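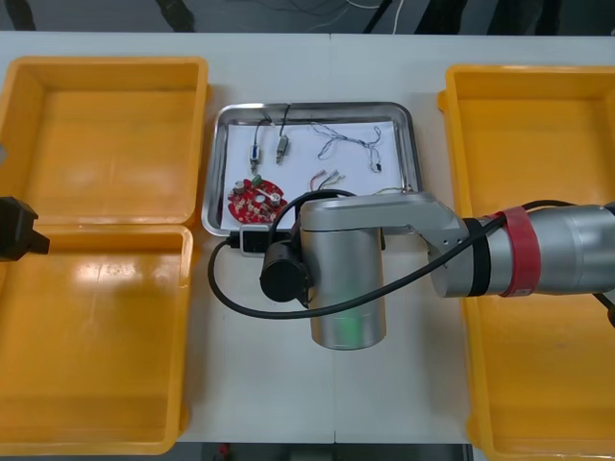
Figura 1. Puesto de clasificación con dos brazos: bandeja de acero en el centro y cubetas amarillas a los lados.

Planificación de equipos automatizados
Unidad 4. Presupuesto de un puesto de clasificación de cables y pequeña electrónica
Apuntes de clase

4.1 Punto de partida

El error más común en los trabajos del curso pasado fue empezar por el brazo. Se elegía un modelo, se pedía precio y el resto del puesto se añadía después como "varios". En un puesto de mesa como el de la figura 1 los varios pesan mucho: superficie, bandeja, cubetas, cableado, pinzas, soportes, protección y horas de puesta en marcha.

El orden de trabajo que seguiremos es el siguiente:
1. Lista de piezas que se van a manipular, con medidas y peso.
2. Distribución de la mesa.
3. Pinza.
4. Brazo.
5. Cableado y conexiones.
6. Repuestos y mantenimiento.

4.2 Lista de piezas

Sobre el papel blanco de la bandeja hay una placa roja redonda, cables cortos con conector y cables finos enredados. Son tres problemas de agarre distintos y conviene presupuestarlos por separado. La placa es rígida y admite una toma repetible. Los cables con conector se pueden coger por el conector o por el hilo. El enredo es el caso caro: exige más intentos por pieza y hay que reflejarlo en el tiempo de ciclo, no en el precio del brazo.

Para el ejercicio supondremos 700 piezas por turno y un tiempo medio de 12 segundos por pieza. Son 8.400 segundos, es decir, 2 horas y 20 minutos de movimiento neto. A esa cifra hay que sumarle cambios de bandeja, reintentos y paradas.

4.3 Distribución de la mesa

Se dibuja a escala antes de pedir nada. El dibujo debe incluir el recorrido del cable externo del brazo, que en muchos proyectos se olvida. En la figura 1 el cable negro forma un bucle amplio que baja hasta la mesa y vuelve hacia la bandeja. Ese espacio hay que reservarlo, y si se opta por guiar el cable con abrazaderas o funda, la partida va en el apartado 5.

Las cubetas se compran en un solo pedido y con reserva. Las del catálogo Dillside y las de Meireles tienen alturas de borde diferentes. Mezclarlas obliga a reprogramar las posiciones de descarga.

4.4 Pinza 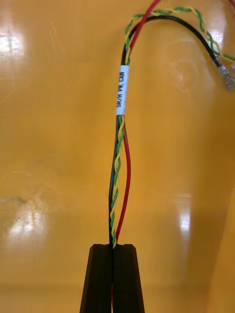 Figura 2. Mazo con etiqueta "SR/H PW. CAN" sujeto entre los dedos de la pinza.

Un mazo de este tipo no se comporta como un cuerpo único. Los conductores van agrupados con holgura, el rojo se separa de los demás por encima de los dedos y el negro se arquea hacia un lado hasta su terminal metálico. Al elegir pinza hay que pedir al proveedor tres datos: apertura máxima, fuerza mínima regulable y precio del juego de dedos suelto. El último casi nunca aparece en la oferta inicial.

Si el proceso tiene que leer etiquetas, se añade una partida de visión. La orientación del texto importa: en la figura 2 corre a lo largo del cable y se lee de abajo arriba. El brillo de las superficies amarillas también afecta a la imagen, y una cubeta mate puede salir más barata que una iluminación especial. Pidan muestra antes de decidir.

4.5 Comparación de ofertas

Trabajaremos con dos ofertas, Kesar y Voltemby. Los documentos completos están en la carpeta de la asignatura.

Kesar: brazo, controlador y pinza en un solo precio. Plazo de entrega de 54 días. Dedos de recambio aparte. Formación no incluida.

Voltemby: brazo y controlador por un lado, pinza por otro. Plazo de entrega de 80 días. Incluye un juego de dedos de recambio y la puesta en marcha en planta.

No se pueden comparar los totales tal como vienen. Primero hay que llevar las dos ofertas a la misma lista de partidas - la del apartado 4.1 - y rellenar los huecos con precios pedidos expresamente. Si falta un precio, la casilla se deja en blanco y se anota a quién se ha solicitado. No se pone cero.

4.6 Entrega

Tabla de partidas para un puesto de dos brazos, plano de la mesa y una página con la oferta elegida y los motivos. El plazo termina en abril, a las 14:00 del último día lectivo. Los planos sin cotas se devuelven sin corregir.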